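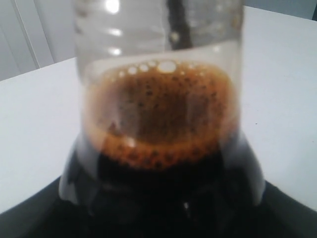
4.2 Grasp-point estimation on transparent bodies

Depth returns from clear plastic were unreliable at close range, so the Wubshet planner takes its final approach from wrist colour images alone. Highlights on the ribs produced false edges, and the liquid line was often taken for the base of the bottle.

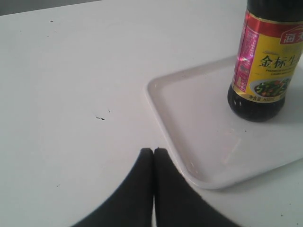

Figure 3. Wrist view with the fingers to the left of the tray and the soy sauce bottle standing on it.

A printed label gives the tracker stable features even when partly out of view. We therefore weight label matches over contour matches - by a factor of 10 in all runs reported here.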